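Home | News | Field Notes | Plant of the Month | Join | Contact

May
Posted by the newsletter editor, Prarstead Plant Group

Plant of the month: marsh marigold, and where to look for it

Quick one this month as the newsletter is going out late again and I still have the seed list to type up. But the marsh marigolds are open and they don't wait for me.

Caltha palustris. Cowslip to a lot of people around here, which drives the primrose people crazy. Buttercup family. It isn't a marigold and has nothing to do with the orange things you buy in flats. Glossy yellow flowers, big kidney-shaped or heart-shaped leaves, thick hollow stems. Grows with its feet in water or close to it – seeps, stream edges, alder swamps, wet ditches, the low corner of a pasture where the tractor got stuck.

Those yellow "petals" are sepals, by the way. There are no true petals. Most flowers have five, sometimes more, and I found one at Ernton last week with seven. Worth getting your knees wet to check.

Where it is right now

The Ernton seep is the best I've seen it in years. Park at the gate, take the left-hand path down through the hemlocks, keep going past the stone wall untill you hear water. The whole slope below the spring is yellow. Please stay on the planks. The ground on both sides is soft and the sedges coming up between the clumps get crushed very easily, and some of those are ones we'd like to get a name on in June when they have fruit.

Filali Brook is behind by maybe a week, being colder and shadier. Buds mostly, a few open where the sun gets in by the culvert. If you missed Ernton, go there.

Ceron Meadow – not much. The beavers have raised the water and the old patch on the east side is under it. A few plants hanging on along the upper edge. I wouldn't call it a loss yet. Marsh marigold can take some flooding, but it does not want to be at the bottom of a pond all summer. Somebody should look again next spring.

Don't mix it up with

Lesser celandine. This is the big one, and the reason I wanted to get this out even in a rush. Ficaria verna. It is invasive, it's spreading along the river in town, and every year we get messages from people who are thrilled about their marsh marigolds and it's celandine. Every year!

Flowers: celandine has more of them parts, usually seven to 12 narrow petals, and green sepals underneath. Marsh marigold has no green sepals under the yellow, and the yellow parts are wider, more of a bowl.

Roots: celandine has little tubers, like a handful of tiny figs. Marsh marigold has ordinary thick stringy roots. Don't go digging up plants at the preserves to find out. In your own yard, go ahead.

Habit: celandine makes a flat carpet, low to the ground, and runs out over the lawn. Marsh marigold stands up in clumps, a foot or more tall when it's happy, and stays where it's wet.

Timing: both early, so no help. Celandine dies back by early summer and leaves bare mud, which then washes into the brook. Marsh marigold dies back too, but later and more slowly, and the leaves get bigger after bloom before they go.

If you do have celandine, dig small patches now and bag the lot, soil and all. Trash, not compost. Every one of those little tubers can make a new plant, so sift carefully. Big patches, write to us first.

Pressing one for the group herbarium

We have only one decent sheet of this species from Prarstead, and it's so faded you'd think it was a white flower. So we want new ones, from private land, with the owner's ok. Not from the preserves.

Marsh marigold is a pain to press. The stems are fat and full of water and they go brown and slimy if you look away. Slit the thick ones lengthwise. Change the blotters every day for the first few days, twice on the first day if you can stand it. Put one flower face up and one face down so the underside shows. Fold a leaf over so we get both sides of that too. Work on a flat hard surface near a window, and wash your hands after – the sap is irritating and can raise a rash on some people.

Label as you go. Town, spot, habitat, what else was growing there, your name, the month and year at the least. "Wet place" is not a habitat. A sheet with no label is just a dead plant.

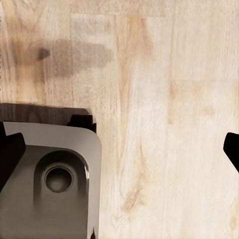

Can you eat it

I get asked. Old books have people boiling the young leaves as spring greens in several changes of water. The raw plant is toxic and I'm not going to print instructions. There is spinach at the store.

Growing it at home

Yes, and easily, if you have a wet spot. Buy from a nursery that grows its own stock, or take seed from a friend's plants. The seed is ripe when the little pods split open along the top, a few weeks after bloom, and it drops fast. Sow it right away on wet soil mix in a tray of water and leave it outside all winter. Dry stored seed is mostly a waste of time. Seedlings are slow. Don't expect flowers for two or three years.

It wants spring sun, and then some shade in summer is fine. Never let it dry out in spring. If it dissapears in August, leave it alone, it's resting. Deer mostly walk past it at my place.

Avoid the double-flowered ones if you care about insects. Pretty, but the flies and small bees get a lot more out of the plain kind. Stand by a clump on a warm afternoon and you'll see hover flies all over it.

The count

We're doing the clump count at Ernton again. Last year's total was a bit over 1000 on the main slope, and there was some arguing over what makes a clump. So, the rule this time: if the leaves touch, it's one clump. If you can see ground between, it's two. Flowering clumps and leaf-only clumps in seperate columns, please. Each strip is 100 feet long and marked with string at both ends.

Meet at the gate at 9 in the morning, rubber boots, bring a pencil because pens quit when the paper gets damp. Date will go on the notice board once I know what the weather is doing. No dogs at this one, sorry.

Photos of celandine to the usual address, with the location. One of the flower from above, one from underneath. Next month is blue flag, if I get to it.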